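Weighing, rinsing, racking: how the Hirnell kitchen handles its rice

Zoia Kushnir keeps her working notes on squared paper, one sheet to a batch. She runs the practice kitchen at Hirnell, where people who are going to work in small canteens learn to portion dry goods and look after the dishes that go with them. We met there in August, at four in the afternoon, when the day's first group had left and the second had not arrived.

The subject was rice, and the vessels it passes through. Kushnir prefers to talk about vessels.

"People ask me about the cooking," she said. "The cooking is a ratio and a timer. Most of the losses I record happen before that, between the sack and the pan. Rice on the table, rice in the sink, rice in the gap between two trays. If you want to improve a small kitchen, start with what the dry goods are standing in."

Her teaching portion is 100 grams, measured out by each learner and tipped into a shallow tray. Deep containers are kept for storage and for rinsing. The reason, she explained, is inspection. In a deep container only the top layer can be checked for husk, grit or broken grain. In a shallow one the whole portion can be spread and looked over.

"A tall white tub is a good thing to store in and a poor thing to inspect in. The walls shade the bottom. White rice against a pale wall, you will miss what is there. I check the rims with a fingertip as well. A nick in a rim holds starch, and a brush goes straight over it."
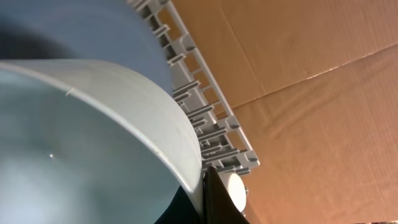
She is equally particular about what the rinsed containers stand on afterwards. A rack should hold the rim clear of the surface on at least one side, so that air gets in underneath. Closely spaced ribs are useful for flat plates and less so for round vessels, which roll or settle with the mouth sealed against the rail.

"Carkeck used to stack theirs mouth down on a flat board," she said, referring to the catering unit where she trained. "Every morning there was a ring of water under each one. It took me 17 sheets of notes to persuade them to buy racks."

Asked whether she still had the sheets, she said yes, and that they were filed.

The colour of the tray matters more than its make. Kushnir's choice for inspection is plain black with a flat floor and a raised edge. The grain shows up at once, and a flat floor lets it be pushed from one side to the other without catching. Textured floors she treats as a separate case. A diamond or checked pattern gives grip to whatever is standing in the tray, but single grains lodge in it and have to be picked or brushed out.

"I put one of each side by side and ask people to move a portion across. Then they can see for themselves how much stays behind. I don't lecture on it. They do the exercise, they brush out the second tray, and after that they choose the flat one."

The spreading itself is done in stages. The portion goes in as a heap. It is worked outwards from the middle, looked over, and gathered back. She asks learners to leave a margin inside the rim, and accepts that most of them do not manage it at first.
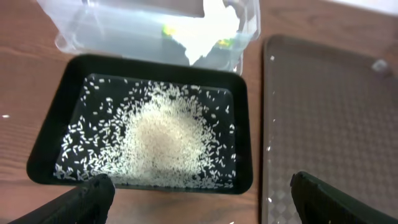 "The grains at the edge are the ones you lose. You lift the tray, you tilt it a little without meaning to, and they go over. So gather first, then lift. Two movements. If somebody does it in one movement I ask them to put it down and begin again."

I asked about tolerances. Her limit for a learner is 4 grams lost on a portion, weighed back at the end. For someone who has been through the course twice she halves it. The figures are her own and she does not claim that they would suit a larger kitchen. Vishwakarma, a former learner who now runs a lunch counter, uses a looser limit and a wider tray, and she has no objection.

"His portions are bigger and he works faster. The method has to fit the bench. What I would object to is having no figure at all."

The second half of the session deals with tableware. Bowls, cups, small plates and chopsticks are put out on the wooden table, used, cleared and put out again. Kushnir allows 10 minutes for clearing and resetting. She has tried shorter times and found that they produced chipped rims and nothing else of interest.

The order of clearing is fixed: sticks, cups, small dishes and lastly bowls. Long thin items are removed first because they roll and because they become levers when something is set down on top of them. Cups come next, being the easiest to knock over.

"A cup on its side is the commonest fault I write down. It is not serious. But it tells me the person reached across the cup to get at the bowl, so the order was wrong." 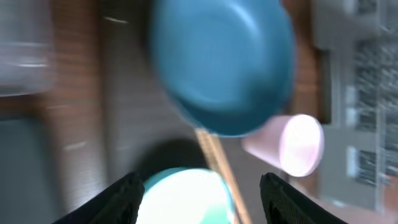
Teal-blue bowl, pink cup and small mint-green item at the wooden table, Hirnell.

Kushnir uses mixed colours on purpose. With a matching set, she said, learners sort by colour and stop looking at shape or size. With pieces that differ, an instruction such as "the pink cup" can be given and checked from the other side of the room. It also makes her notes shorter.

She does not think much of matching sets in general. The Gastine course, which she taught for two terms, had everything in white, and her records from that period are full of small diagrams drawn to show which dish was meant.

We finished on cleaning. The wooden table is brushed dry before any cloth touches it, as wet rice sticks to the grain of the wood and has to be scraped. Trays are tapped out over a bin, wiped, and put back on the shelf with the textured ones at the bottom. The brush is hung up by its handle.

I asked what she would change if she had the money. She took some time over the answer.

"A longer bench," she said. "At present the tableware and the dry goods share one, so there is always a reset between the two halves. With a longer bench I could leave the trays where they are."

The second group was by then in the corridor. She took a clean sheet of squared paper, wrote the batch number at the top, and went to let them in.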